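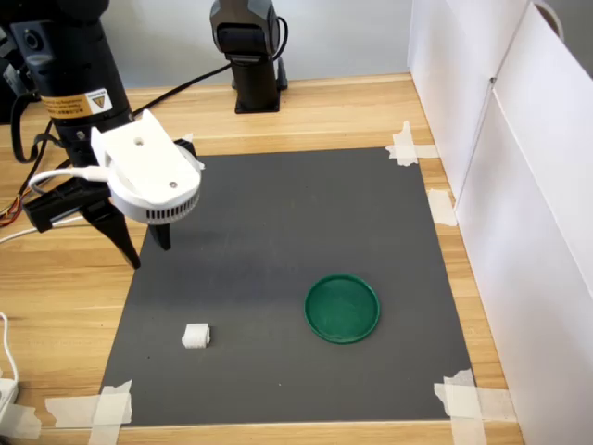

Ok quick one, I have to be up at six and I want this written before I forget half of it. Went to the open day at Ondbridge. Finally. Been on their mailing list since June and every time they ran one I had a shift.

Posting 27 January 2025, notes typed mostly on the bus home, so excuse the spelling.

Getting in was easy. Sign a sheet, get a sticker, coats on a rail. Coffee was bad and free. They let you in by groups and mine was the last one before lunch, which I think helped, the people running it had found their rhythm by then and weren't reading off cards anymore. Also meant they were hungry and talked fast. I talk fast too so fine.

First room was posters. Skipped most of it. One good one from Firton on why parts get dropped, with a big chart of drops by cause, and "picked it up crooked" beat everything else by a mile. I believe it. I do the same thing with groceries.

Second room was the one I came for. Table with the arms on it, black ones, white printed gripper housing with two black fingers. Gray mat taped down at the corners with plain white masking tape. I love that. You read the newsletter and think it's all going to be glass and steel and then it's tape, same as my garage. On the mat a green lid and a little white block with ridges down the sides. That's the whole job. Pick up the block, put it in the lid.

Sounds like nothing. I stood there for ages.

The guy doing the talking (didn't catch his name, sticker was half peeled off) said the task is called Otari, or the project is, I wasn't totally clear on which. They have 300 recorded runs of it so far and want a lot more. A person does the move, the machine gets the recording, later it tries by itself. Somebody asked why not just program the positions in and be done. His answer was ok, do that, now I move the lid two inches. And then he moved the lid two inches. Fair enough.

We watched 4 tries. First one, clean. Slow but clean. Second one it went down next to the block, closed on air, came back up like it was pleased with itself, and the whole group groaned. Third it got the block but set it on the rim of the lid and it tipped off onto the mat. Fourth was good again and a kid in front of me clapped, then everbody clapped.

So 2 out of 4 if you're strict. I'd rather see that than a perfect video. The company demos you get online are all cut together and you never see the groan one.

Things I wrote down, no order:

It's quieter than I figured. Small whine, a click when the fingers close. You could hold a normal conversation next to it and we did.

The slow part isn't the moving, it's the pause before. It sort of hangs over the mat deciding. I asked and was told the pause is shorter than it was last summer. Would have liked to see last summer's.

The fingers look too pointy for the job to me. I said so. Got a polite nod. I've worked a packing line for years and if you gave me those tips I'd ask for something with rubber on it. But what do I know.

Cables everywhere. I would of tied those back. My old supervisor would have had a fit.

They swap the housings out when they crack. Printed down the hall, takes 3 hours a piece he said. Nice to be able to break something before lunch and have a new one that same afternoon.

After that there was a talk from the Andreadis people about warehouse work, slides, a lot of slides, room way too warm. I left partway through, sorry. The one bit I kept was that they test with the ugliest stuff they can find, bags with no shape, shiny boxes, anything wet. At my work that's a normal shift. Would go back to hear the second half if they post it.

Did I come away worried about my job? My sister asked me that on the phone right after. Not this year. I can put a block in a lid pretty much every time and do it while complaining. But the two good tries were really good, and I keep thinking about how it came down on that block in the last one, dead straight, no fuss.

Next one's in the spring, no date yet. If you go, get in the last group before lunch and stand on the left, you can see the fingers better from there. Bring your own coffee.

Bed now. Will fix typos tomorow.

3 comments · 4 shares

We use cookies to remember your settings and count visits. By continuing to read this blog you agree to this. Accept | Manage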